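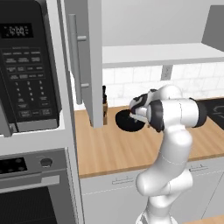
Kitchen cell, notebook, July 2024

Lid task in the sim again. Arm over the bench, black pan lid at the gripper, tilted, knife block close by on the left and the cupboard door hanging open. That door bothers me. In the staff kitchen at Pollstead someone is always leaving one open, and the first thing Margit asked was who gets told off when the arm clips it. I wrote "operator" on the risk sheet and then couldn't say who the operator is. The cook? The cook already has a job.

Stirix want 11 lid and pan moves signed off before October. We have six I'd put my name to. Their pitch says the arm gives the kitchen hands their time back. Loïc spent two shifts over there with a clipboard and his notes say otherwise: putting lids away is what people do while they wait on something else, and it's when they talk to each other. Take it off them and I'd expect the roster to lose a body well before anybody gets a longer break. Margit thinks I'm being sour. She may be right, but she hasn't seen the roster either.

To do:
- rerun with the cupboard door at two other angles
- lid colour, try something lighter than black
- ask Ruppert whether the kitchen staff have been shown any of this (I doubt it)
- microwave clock reads 12:00 in the render, so don't use it to line up the logs

Loïc reckons the wrist path is fine as is. I want more clearance from the knives before I agree. Parked till he's back from Pollstead.

Nestik workshop notes | Contact: Margit Csonka | © Nestik | Back to top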